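Rewatched the whole Storby trilogy over the December break, all three films, extended cuts. Thread.

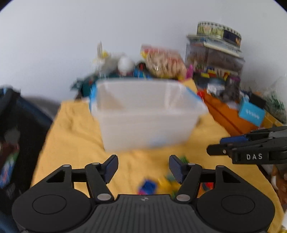 Trilberg Science Fiction Film Club

1/ I first saw Storby on a rented tape when I was 8. The colour was terrible and I thought the desert was meant to be green.

2/ The first film still holds up. The ships are models and they look heavy. You can see scorch marks around the engines, and the pilots have to lean on the controls.

3/ The second one is slow. Fifty minutes on the ice station before anyone fires a shot. I didn't mind it this time — Hadi Khasawneh fell asleep.

4/ Captain Chidiac is a better villain than I remembered. She has maybe 400 words of dialogue across the three films and never raises her voice.

5/ The Prukis scenes in the third film are a mess. Marwan Yammine reckons a reel went missing before the edit. I think they ran out of money for the city set.

6/ Hiba Darwish asked about the number 3836 on the hangar door. It's on the cell block in the first film as well. Same door, repainted grey.

7/ My order: first, third, second. Muireann Mac an tSaoi has the second at the top and is welcome to reply with her reasons.

8/ Next up is the animated series. Wissam has the discs.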